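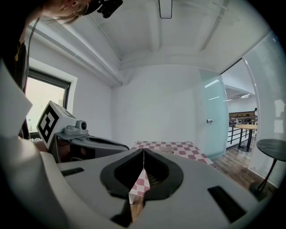 Zollside notebook, floor picnic layout
Room: Cluvcombe, the corner with the frosted door
Written up by Eimear Egan, same evening, knees complaining

Picnic cloth went down on the floor again. Last month's notes (April, the table version) say "cloth hangs nicely, very convincing." Convincing as a tablecloth, yes. Picnics happen on the ground, so now we do too.

Cloth is the Habte one, red and white check. It came out of the package with fold lines you could rule a ledger with. Ironed on cotton, steam on, then again from the back. The folds in the long direction gave up. The cross folds have stayed, and I have decided they are authentic.

Laying it: I lined up the first edge with the planks, stood back, felt pleased, and then walked on it. After that it sat at a slight angle and I left it there. Anyone who wants it dead square is welcome to come and kneel. Checks against planks will show every degree of error, so either spend the time or make your peace early.

What I'd do again: shake it out high and let it fall, then pull at the corners. Smoothing from the middle with the flat of the hand only pushes a wrinkle toward somebody else. Socks slide on this floor and so does the cloth, which makes for an interesting combination. Tried rug grip under one corner. The corner stayed put and the rest of the cloth rotated politely around it. Took the grip out.

Kitchen scale says the cloth is 300 g, less than I'd have guessed and a fair explanation for why it travels. A heavier one exists in the same check. I have not asked what it costs, on the theory that I'd then have to tell someone.

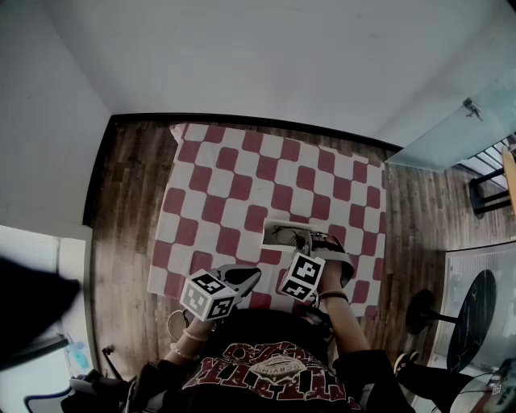 Page last changed: May 2026 (EE)

The tray. White, rectangular, lives on the cloth for the whole session and is supposed to be "where the food goes." We have two kinds in the cupboard and I used the Gaveck. It's 400 mm on the long side by my tape, and it shows up well against the check, so at least you can find it. The other kind has handles, which turn out to be excellent at catching a sleeve.

Tray position: started near the middle of the cloth, where a picnic would have it. From a standing lean that's a long way down and a longer way back up. Moved it around until reaching for it no longer felt like a stretching class. There's no mark for this position. I thought about tape on the cloth and then thought about getting tape off the cloth.

Small things go down on the cloth one at a time. If I put the whole lot out at the start they end up in a crowd at one edge and I spend my time herding. Round items roll into the dip beside a cross fold and stay there, so the folds have a job after all.

Room. Plain white walls, dark baseboard, nothing to say about either. The round black table with the marble-like top stayed in the room. It's a perfectly nice table and last month it was the whole show. It has taken the demotion well and mostly collects things people put down for a second. The frosted door is better open. Closed, it makes the corner feel like a very small waiting room, and you have to step onto the cloth to get past anyone.

Shoes: off before you step on the cloth, please. White squares show everything. Leave them against the wall and out of the walking line, which I wrote on the door sheet and then did not do.

Washing: three washes so far on this cloth, cool, no softener. The red has not moved into the white, against all predictions (mine). It did come out a little smaller in one direction, so the checks are now technically rectangles. Visible only if you're looking for it, and I'm sorry to have mentioned it.

Knees: get the garden pad. A folded towel works until you shift your weight, and then you're kneeling next to a towel. Bending from standing is fine for a short run and regrettable after that.

Still to do
- steam the cross folds again, or stop talking about them
- ask what the heavier cloth costs
- put the handled trays somewhere I won't pick one up by habit
- sweep before laying, not after. Crumbs under the cloth feel like gravel
- copy the April table notes into this page and strike out "very convincing"

Cloth is folded in the bottom drawer, loosely. If you need the space in that drawer, roll it. Do not fold it smaller.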